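Pourquoi mange-t-on avec des baguettes ?

Une petite histoire de bambou, de riz et de doigts qui s'emmêlent

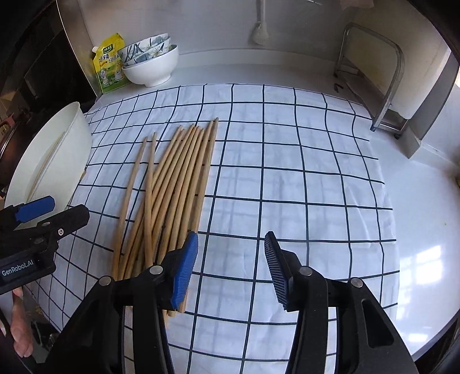 Mais pourquoi ne pas prendre une fourchette, puisque ça pique et que ça tient tout seul ? C'est la question qu'un lecteur nous a envoyée en novembre, en ajoutant qu'il avait mis tout un repas à attraper trois champignons et qu'il avait fini son riz à la cuillère, un peu vexé.

Cher lecteur, rassure-toi, tu es en très bonne compagnie ! Presque tout le monde commence par faire tomber ses champignons. Et ta question est une vraie bonne question, parce qu'elle oblige à remonter très loin dans le temps, jusqu'à une époque où la fourchette de table, justement, n'intéressait pas grand monde. Installe-toi bien, on va prendre notre temps.

D'abord, des bâtons pour cuisiner

Imagine une grande marmite en bronze, posée sur le feu, en Chine, il y a plus de 2 000 ans. Dedans, ça bout, ça fume, et il y a au fond un bon morceau de viande que tout le monde attend. Comment l'attraper sans se brûler ? Avec deux longs bâtons, pardi ! Les historiens pensent que les premières baguettes servaient surtout à cela : remuer, retourner, pêcher les morceaux dans le bouillon. À table, on se servait souvent d'une cuillère ou tout simplement de ses doigts.

Et puis, petit à petit (il a fallu des siècles, ne va pas croire que cela s'est fait en une soirée), les baguettes sont passées de la cuisine à la table. On raconte souvent que le bois pour le feu coûtait cher, et qu'on s'est mis à couper les aliments en petits morceaux pour qu'ils cuisent plus vite. C'est une explication possible, les savants en discutent encore. Ce qui est sûr, c'est que des petits morceaux déjà coupés, cela va à merveille avec des baguettes : plus besoin de couteau dans l'assiette, tout le découpage est fait d'avance par le cuisinier ou la cuisinière.

Et la fourchette, alors ? En Europe, elle a mis très longtemps à se faire accepter. Au Moyen Âge, on mangeait avec un couteau, une cuillère, un morceau de pain et ses dix doigts. Quand les premières petites fourchettes sont arrivées sur les tables, bien des gens les ont trouvées ridicules !

Le bambou, une herbe qui se prend pour un arbre

On peut tailler des baguettes dans toutes sortes de bois, en fabriquer en métal, en porcelaine ou en plastique, mais le bambou reste l'un des grands favoris. Tu as peut-être déjà vu du bambou dans un jardin, avec ses tiges bien droites qui font du bruit quand le vent souffle. On dirait un arbre, et pourtant c'est une herbe, une cousine géante du gazon et du blé ! Elle appartient à la même grande famille, celle des graminées.

Sa tige s'appelle un chaume. Chez la plupart des bambous, elle est creuse, avec des cloisons à intervalles réguliers, un peu comme une pile de gobelets. Sa matière est faite de longues fibres qui vont toutes dans le même sens, de bas en haut. Voilà pourquoi on peut la fendre dans la longueur et obtenir des baguettes fines, légères et droites. Essaie donc de faire la même chose avec une branche de pommier pleine de nœuds, tu m'en diras des nouvelles.

Le bambou pousse aussi à une vitesse incroyable. Certaines espèces géantes peuvent grandir de plusieurs dizaines de centimètres en une seule journée, et atteindre jusqu'à 20 mètres de haut, parfois davantage dans les forêts chaudes et humides. Et quand on coupe une tige, la plante ne meurt pas : elle a sous la terre de grosses tiges rampantes, les rhizomes, qui préparent déjà les suivantes.

Pas les mêmes baguettes partout

On dit « les baguettes » comme s'il n'y en avait qu'une sorte, mais si tu voyageais de pays en pays avec ton bol sous le bras, tu verrais de belles différences.

En Chine, elles sont plutôt longues, avec un bout assez épais. C'est bien pratique, car on pose souvent les plats au milieu de la table et chacun se sert : il faut avoir le bras long, ou la baguette longue !

Au Japon, elles sont en général plus courtes et bien pointues. On y mange beaucoup de poisson, et une pointe fine aide à retirer les arêtes. Il existe aussi des modèles pour les petites mains, ce qui est tout de même plus juste.

En Corée, on utilise beaucoup de baguettes en métal, souvent un peu plates. Elles vont de pair avec une cuillère à long manche, qui sert pour la soupe et pour le riz. Elles glissent davantage, alors il faut de l'entraînement.

Au Vietnam, elles sont longues, comme en Chine, et fréquemment en bois ou en bambou. Avec un grand bol de nouilles, elles travaillent main dans la main avec la cuillère.

Deux bâtons, un levier

Mais comment deux bâtons peuvent-ils serrer un grain de riz ? Le secret, c'est que l'un des deux ne bouge presque pas. La baguette du bas se cale au creux du pouce et s'appuie sur l'annulaire. Elle reste sage. Celle du haut se tient à peu près comme un crayon, entre le pouce, l'index et le majeur, et c'est elle qui monte et qui descend.

Les physiciens appellent cela un levier. Tes doigts poussent assez près du point d'appui, et la pointe, qui est bien plus loin, fait un grand mouvement. En échange, elle serre moins fort que tes doigts ne poussent. C'est parfait pour un morceau de tofu tout mou, qui s'écraserait si on le pinçait trop, et un peu moins commode pour une cacahuète bien ronde (mais certains y arrivent très bien, c'est agaçant).

À toi de jouer !

Prends deux baguettes et deux bols. Dans le premier, mets 18 petits morceaux de papier froissé en boulettes, grosses comme une noisette. Le but est de les faire passer une par une dans le second bol.

Pose la première baguette au creux de ton pouce. Ajoute la seconde au-dessus et fais-la bouger toute seule, plusieurs fois, sans rien attraper. Vérifie que les deux pointes arrivent au même niveau, sinon elles vont se croiser et tu vas râler. Puis lance-toi, doucement.

Quand les boulettes passent bien, essaie avec des morceaux de pomme, puis des pâtes cuites, et enfin des petits pois. Si tu réussis à en transporter 11 sans en perdre un seul, tu peux te vanter un peu à table. Pas trop longtemps quand même.

Quelques bonnes manières

Chaque pays a ses habitudes, et il est gentil de les connaître quand on est invité. Au Japon, on évite de planter ses baguettes debout dans le riz, car cela rappelle une offrande que l'on fait pour les morts. On ne se passe pas non plus la nourriture de baguettes à baguettes. Dans beaucoup de familles, on ne pointe personne du bout de ses baguettes et on ne joue pas du tambour sur son bol, même si la chanson est très belle.

Pour les poser, on utilise parfois un petit support placé à côté de l'assiette. Il peut avoir la forme d'un poisson, d'une feuille, d'un haricot, et il y a des gens qui les collectionnent.

Et en soulevant un bol de soupe pour en boire le bouillon, on peut parfois faire un peu de bruit ! Au Japon, aspirer ses nouilles bruyamment ne choque pas du tout. Demande tout de même l'avis des grands avant d'essayer chez ta grand-mère.

Les mots à retenir

Chaume : la tige du bambou, creuse le plus souvent.
Graminées : la grande famille de plantes où l'on trouve le bambou, le blé, le riz et le gazon.
Rhizome : une tige qui pousse sous la terre et d'où sortent de nouvelles pousses.
Levier : une barre qui s'appuie sur un point et qui transmet un effort.

Tu as remarqué ? Le riz est dans la même famille que le bambou. Quand on mange un bol de riz avec des baguettes de bambou, on attrape donc une herbe avec une autre herbe.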